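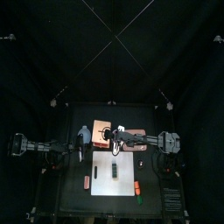

What are we cutting the season two trailer from, the broadcast masters or the streaming files?
The broadcast masters, all of them, because the streaming files of episode 5 still have the old title card.

September, notebook, edit room, 4:40 pm

Watched episode 5 of Lodlow straight through with Fanni and wow, it's the best hour of the show so far! The long dinner argument finally plays at the speed Octavio wrote it (we'd been trimming the pauses since spring and I'm so glad we put them back). Left in every one of Grevitz's awful silences.

Sound: dialogue sits 2 dB low from the ferry arrival to the first ad break. Lorena is remixing tonight. Music under the ferry stays as is, please don't touch it.

Subtitles: file drifts after the second break, 13 frames late by the end credits. Tried a re-export, same drift. Santino thinks the break lengths are wrong in the template. Try next with breaks stripped out.

Color: the flashback to 2000 is gorgeous now, grainy and a bit green. Wenceslao wants it greener. I'd stop where we are, but let's look at both versions on the big monitor before arguing.

Recap for episode 6: first pass runs long. Dropped the bakery, kept the phone call. Still need a clean line from Grevitz to end on, maybe the one on the stairs?

To do
Old title card: find out which other episodes have it
Ask Fanni for the stairs take without music
Send Lorena the ferry stems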